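Clarico caption receiver: long-term review
Farzana Ekanayake, February 2018

The Clarico is a clip-on receiver that shows film captions on a small amber display. It fits into a cup holder on a bendable stem and picks up the caption feed by infrared from a transmitter near the screen. I have used one since October, at the cinema and at home with the matching base unit.

Setup takes three steps: charge, pair, choose a language. Pairing failed on my first attempt and the manual does not mention that the base must be switched on before the receiver. A full charge lasted 13 hours with the display at medium brightness, enough for several films.

Text is sharp and can be read from a normal seated position. There are three sizes. The largest fits so few words on a line that fast dialogue scrolls before it can be finished, so I kept to the middle one. Timing was good with discs. With broadcast films the captions ran slightly behind the speech, and the delay setting only corrects in one direction.
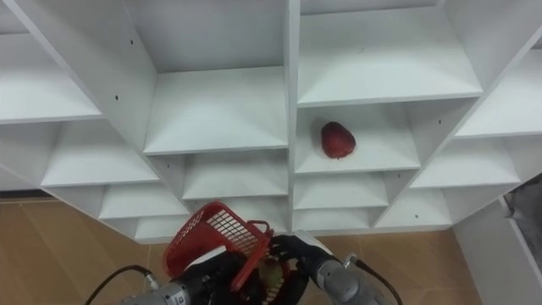 The stem is the weak part. It holds its angle for the first half of a film and then sinks, and by the closing credits I was reading from lap height. Mansa Boateng, who tested a second unit for this site, had the same result and fixed it with a rubber collar. A stiffer stem is sold separately, which seems mean at this price.

Glare is well controlled. The side hood blocks the display from neighbouring seats, and in a dark room the lowest brightness setting was still readable without drawing the eye from the picture.

Compared with the Trundolon glasses, the Clarico is lighter to live with but requires a constant change of focus between the display and the screen. The glasses avoid this and weigh more than 75 grams, which I found tiring on the nose after an hour. The Trundolon also supports audio description through an earpiece. The Clarico has a headphone socket, but it carries amplified sound only.

Range at home: 20 metres claimed, and fine across my living room.

Score: 3 out of 5. Add one if you buy the stiffer stem.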